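1/23/18

Since Monday I am teaching the arm to turn a mug upright. My notes from the first day were messy, so I write them again here in a cleaner way, mostly for myself and a little for Valeriano Bermúdez, who asked me by mail how it goes.

The task is small. The mug lies on its side, the arm must take it by the rim and stand it up. First I tried to guide the arm with my own hands. It works, but my elbow is always in front of something, and I push harder than I think. The motion I get this way is shaky near the mug, exactly where it should be calm.

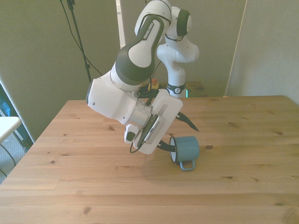 So now I do most of it by remote control. I sit to the side and move the handle slowly, with one finger of the gripper going inside the mug and the other staying outside. The difficult moment is before the contact. If I come in too flat, the mug rolls away from me, and I must go and put it back and begin again. If I come in too steep, the finger presses on the inner wall and the arm complains. I learned to stop for one breath just before the rim, then close.

Valeriano told me in May that a teacher should also record the hesitations. I did not agree with him then. Now I keep the small ones and throw away only the long ones, when I was really lost.
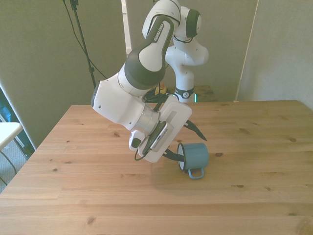

I have 111 demonstrations saved, and from them I think 7 are bad enough to delete. My plan says 2000, but I wrote that plan when I was in a very good mood. After every 5 recordings I change the direction of the handle a little, because in the beginning I always put it the same way, and a robot learns your laziness very quickly. 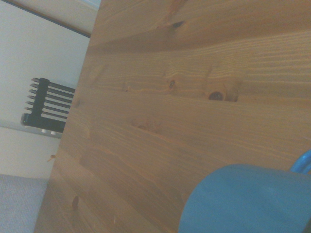
I also watch the wrist view much more than before. From my chair I judge the distance badly, and the side view makes me too brave. With the wrist view I go slower, but I repeat less.

Tomorrow I want to try the same motion starting from the other side of the table. I also have to answer Valeriano about the handle positions, he wants a list and I only have it on paper.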